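Home Docs Releases Issues Search

# Clendutance

Fingertip gap estimator for the Prumirer handheld gripper. It reads wrist camera images and writes one gap value per image, for use in policy training.

## Contents

- 442 clips, 42 held back for testing
- 3 config files, one per finger type

## Usage

Run `clendutance fit` on a folder of clips, then `clendutance check`. Frames with a poor fingertip fit are flagged — they are not deleted.

## Known problems

Gap values drift when the fingers nearly touch. Fix planned for September.

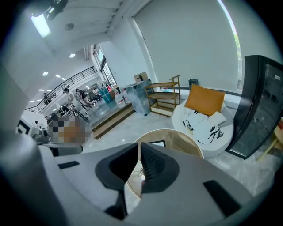 Wrist camera view, fingers nearly closed, round side table beyond the tips.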